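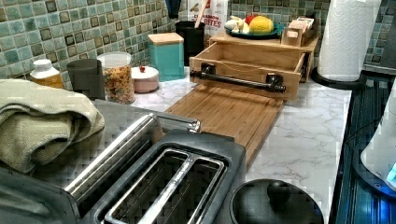
Piltell Open Day, Nosanwood
May 8, 2019

The bus to Nosanwood drops you at the wrong end of the industrial park, next to a place that sells gravel. Piltell is 1493 Siltow Road. The gravel people are 1678, and they have clearly been giving directions to kitchen enthusiasts all morning, with less joy each time. I got there at twenty past ten, signed in, and received a tote bag containing a pen and another, smaller tote bag.

Piltell makes countertops and fits the tile that goes behind them. Once a year they open the workshop and the show kitchens to the public, by which they mean people about to spend money on a kitchen and people like me, who rent and come for the coffee. We were taken through in two groups. Mine was led by Ecaterina Voicu, who has worked there long enough to walk backward through a saw room without looking.

The cutting hall was loud and we all nodded at things. The sealing room smelled like a new shoe. After that came a corridor of sample slabs, where a couple in matching fleeces had an argument about beige that I would have paid extra for.

The kitchens

The show kitchens are at the back, and the one that kept our group longest was the green one. White marble-pattern counter, gray veins, small square tiles up the wall. The tile range is called Zamfir and the shade on the card was number 408, which does it no favors.
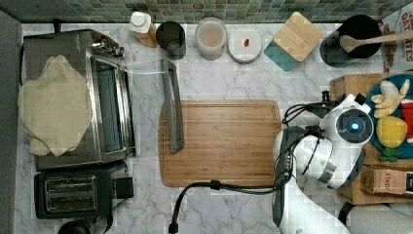
Marble pattern below, Zamfir 408 behind it, and the toaster oven with its door down.

Most show kitchens are staged by someone who believes families own one lemon and a vase. Piltell had put in the clutter. There was a toaster and a toaster oven, so the household is either very fond of toast or unable to settle an argument, and both take up counter. A man behind me asked whether you needed that much depth. Ecaterina looked at the appliances and let them answer.

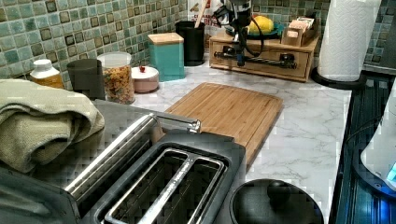 Storage was the part I had come for, my own kitchen having one cupboard, which sticks. Catinca Filip, who plans the layouts, gave a ten-minute talk on keeping things out on the counter versus hiding them, and she is firmly in the out camp. Her rule is that whatever you use daily goes along the back wall and everything else has to earn its spot. I liked her for it, though I noticed that the fruit-colored ring cereal had made the cut, in a clear jar with a white lid, like a museum piece. The tall teal canister with the wooden lid stays shut and could be hiding anything. I own no cereal that would survive being looked at.

She also likes a big cutting board left out flat, with a groove around it for the juice. Somebody asked where the board goes when you need the counter. The board is the counter, said Catinca, and moved on to drawers.

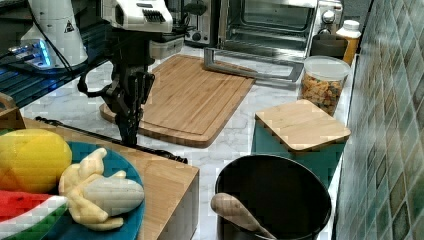
Lunch and the raffle

Lunch was soup in the loading bay, fifty of us on folding chairs, with bread cut far too thin for the soup. The raffle prize was a sink. It was won by one of the matching fleeces, who had come by bus, and I sat behind the two of them and it all the way back to town.

If you go next May, get off one stop later, wear shoes you don't mind getting dusty, and ask for the green kitchen before the second group gets in there. Parking is free. The smaller tote bag has already lost a handle.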